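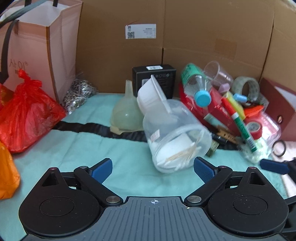

4. Recording demonstrations with a hand-held gripper

4.1 Two ways to demonstrate

In teleoperation, the operator drives the arm remotely, and the joint commands are logged together with the camera image. In hand-held recording, the operator carries the gripper and no arm is present. The motion of the tool must then be recovered from the images before training. The Hendbridge exercises use hand-held recording. Teleoperation is covered in section 5.

4.2 What is logged

Each episode stores the wrist view, the finger opening and the estimated tool pose. Finger opening is read from the image, so both blue pads must stay in view for the whole episode.

4.3 Clutter

A jar lying on its side with a scoop leaning on it allows fewer approach directions than the same jar standing alone. Objects near the target limit how far the fingers can open. Record such layouts as they are. Do not clear a path first; the policy will not have that option.

4.4 Procedure

Start with the fingers open and the target in view.
Approach at a steady speed and pause before closing.
Lift, move, release, and back away before stopping the log.
Change the layout after every 35 episodes.
Keep failed grasps, but tag them.

4.5 Assignment

Each group submits 500 episodes in Drulura format by the end of November. The shared Alov set holds 2695 episodes and may be used for pretraining only. Train 2 policies, one with the shared set and one without, and report the success rate of each on the same layouts.

Reading: Baldursdóttir, course reader, chapter on pose recovery.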